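Ranger les papiers : ce qui tient, ce qui ne tient pas

On lit partout qu'il faut un classeur, des intercalaires, un code couleur et une heure par semaine. J'ai essayé. Au bout de 2 mois le classeur servait à caler une porte et les papiers étaient revenus sur la table de la cuisine.

Je me méfie donc des méthodes. Voici ce qui a survécu chez moi.

Travailler sur une table vide, ou presque. La table ronde va très bien, quoi qu'en disent les magazines qui veulent vous vendre un bureau. On s'y penche, on étale, on tourne autour.

Pas plus de deux tas : « à garder » et « à jeter ». Le troisième tas, « à voir plus tard », est celui qui finit dans un tiroir pendant cinq ans. Conceição Salgado, qui m'a écrit après le dernier article, jure par ce troisième tas. Elle l'autorise pendant 24 heures, montre en main. Je demande à voir.

Les feuilles de couleur : on conseille souvent une couleur par sujet (rouge pour les factures, vert pour la santé, etc.). Il suffit d'une panne de papier vert et tout s'écroule. Une seule couleur vive, glissée devant ce qui est urgent, et le reste en blanc.

Plier une feuille épaisse : marquer d'abord le pli à la règle, avec le dos d'un couteau de table. Les plioirs Flenar font la même chose pour bien plus cher. J'en ai un, il est joli.

Papier gondolé : sous une pile de gros livres, une nuit, entre deux feuilles propres. Le fer à repasser marche une fois sur deux et laisse des traces sur tout ce qui est teinté. Je ne le recommande pas, même « à basse température ».

Les petits papiers (tickets, reçus) : une enveloppe par mois, sans tri à l'intérieur. Celle de juin, je ne l'ai jamais rouverte, et personne ne me l'a réclamée.

Pour maintenir une feuille à plat pendant qu'on écrit ou qu'on découpe, on appuie sur les deux coins du bas, côté corps. Les poids décoratifs glissent et les pinces marquent le bord.

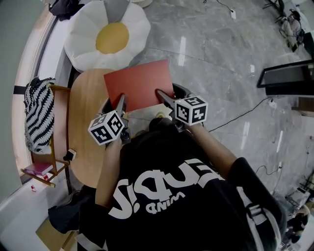
Reste la question de la boîte. Les boîtes Rendia ferment mal dès qu'on les remplit, alors je garde un carton à chaussures. Il est laid et il ferme.

À lire aussi
Étiquettes qui se décollent : le test
Faut-il vraiment plastifier ?
Tiroirs Marinho, deux ans après
Colle Tevix : sur quoi elle ne prend pas
Vider un bureau en une matinée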